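Dimanche 14 avril 2019

Depuis février, je lis tout ce que je trouve sur les robots de maison, et je reviens toujours à la même question : quand est-ce qu'une machine pourra débarrasser et essuyer ma table ?

L'aspirateur, je l'ai, un Paltero, et il fait bien son travail s'il n'y a pas de chaussettes par terre. Mais le sol est un problème facile. Une table demande de voir une miette, de choisir entre l'éponge et les doigts, de ne pas pousser le verre. Pour une pince à deux doigts, ramasser une chose très petite sur un bois lisse est déjà un exercice difficile.
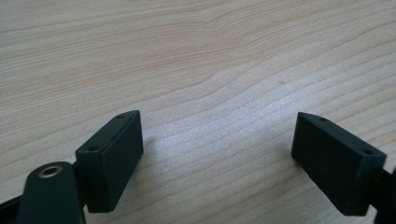

## Et dans l'atelier ?

Chez Jivovis, où je travaille, un bras déplace 1000 pièces par jour sans se plaindre. Seulement, les pièces arrivent toujours au même endroit, dans le même sens. Quand on change le modèle, il faut presque 3 jours de réglage – et un collègue avec beaucoup de patience.

Ma cuisine change de modèle à chaque repas. Je paierais volontiers 2000 euros pour une machine qui comprend cela. Pour le moment, je garde mon éponge.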